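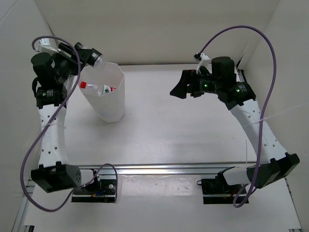 Trason Replacement Cable Set for Two-Arm Sorting Cells

Part no. 1020-W. Sold in pairs (left and right). Price per pair: $790

Please read before you order or install

The first version of this cable set, part no. 600-W, is withdrawn from sale. In October we received reports from users in the Llanos region that an arm stopped in the middle of a pick and let the gripper go weak. We asked for the cables back and opened them. The fault was a broken conductor close to the plug at the wrist camera, where the cable bends the most each time the wrist turns. The outer jacket still looked good, so the damage could not be found by eye.

When the conductor breaks only partly, the signal comes and goes. The controller then reads a wrong wrist position and may restart the arm without a warning. For this reason we treat the matter as a safety fault. Do not put your hands in the cell to take out a bottle while the power is on, also when both arms stand still.

What is changed

The new cable has a softer jacket and a longer bend relief at the wrist plug. It was tested by Miloton for 1,952 hours of continuous movement. The free loop between wrist and forearm is now longer. Please leave this loop free and do not tie it flat to the link.

Fitting

Switch off the cell and pull the main plug. Support the forearm, it can drop when power is gone. Remove the old cable from the wrist first, then from the base. Fix the new one with the soft ties from the bag, one on the forearm only. Turn the wrist by hand to both ends and look that the cable does not pull or touch the bin.

Fits: Rodura cells with two arms on a front rail. Not for single-arm cells.

Exchange

Owners of 600-W get the new set free of charge, including shipping. Write to Wilson Sotelo in the service department with the serial number of the cell. Please cut the old cables before you throw them away, so no person uses them again.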